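The slow art of a spare room

We came home to Leltalley in January, after ten years in a city flat where guests slept on whatever we could inflate. The new place had a spare room, and I was giddy about it — my own mother had one, with a candlewick bedspread and a smell of lavender, and I'd wanted the same ever since.

What I've learned since is that a good guest room has very little to do with money. It's a lamp you can reach without sitting up. It's a jug of water, a hook on the back of the door, and a novel nobody minds losing. I bought our curtains second-hand at the Adams Street market for 7 dollars and they're still my favourite thing in the house (the colour is somewhere between mustard and old honey, and my sister loathes it). 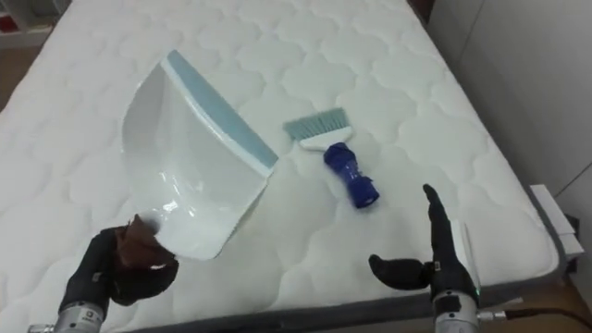
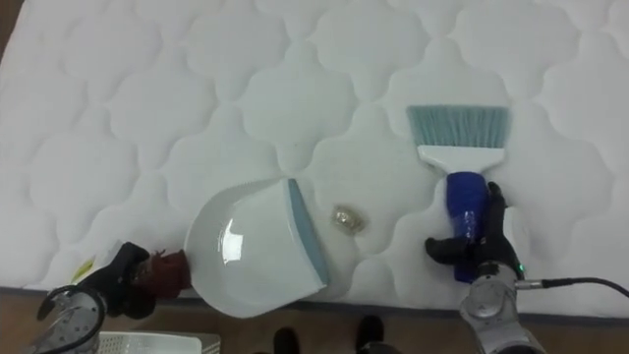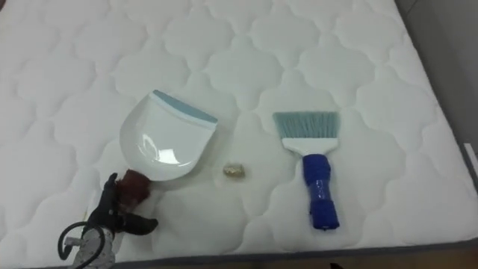
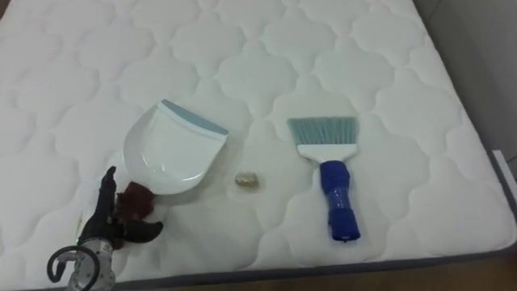 A quilted mattress, stripped back, with a white dustpan for company.

Letting people be

The harder part is the hosting itself. My instinct is to hover, offering toast and asking how everyone slept, and it took two long visits from the Brilier cousins before I realised they'd have loved an hour to themselves. These days I leave the tea things out, say goodnight, and take the dog down to the creek in the morning so the kitchen is theirs.

We've had four lots of visitors so far, and each has left something behind: a scarf, half a jar of marmalade, a very good recipe for lentil soup. The scarf is in the top drawer, and I'll post it back once I've worked out whose it is.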